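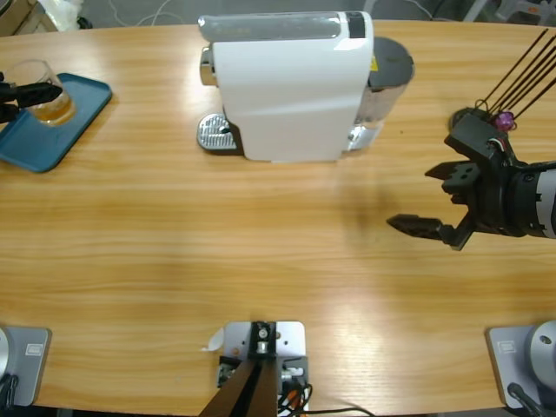 Descaling is the job most people put off, and the products sold for it are mostly acid in a nice bottle. I've tried the Fetodon sachets and the Kumsa liquid on my own kettle, and I couldn't tell the results apart from plain citric acid out of a bag. Capsule machines are where the marketing gets pushiest. On a white one like this, with the water tank at the back and a perforated drip tray under the chrome head, the outside can look spotless and tell you nothing about scale in the pipes. Go by your water and your manual, and ignore the shine.

We use cookies to improve your experience. Accept Manage settings

What to do

Look up the descaling steps for your model first. If the manual rules out citric acid, believe it. Take out any capsule and any water filter, empty the tank, and put a big bowl under the spout. Mix the solution to the strength the manual gives, run half of it through, and switch off. Wait 17 minutes. Run the rest. Then rinse with 2 full tanks of fresh water and taste the last cup. Sour means rinse again.

Don't use vinegar. It works on some scale, slowly, and the smell hangs around for days. Berhanu Berhe swears by it in the comments every April and I remain unmoved.

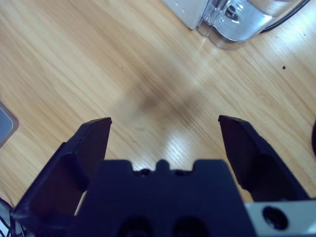
How often should you descale?

Every three months in a hard water area, and twice a year if your water is soft. The Uvgate test strips are fine for finding out which you have, but your water company probably publishes the number for free.

As for the Fonix magnetic clip, I ran one for a whole winter and scraped out the same chalk in spring.

Search this site Go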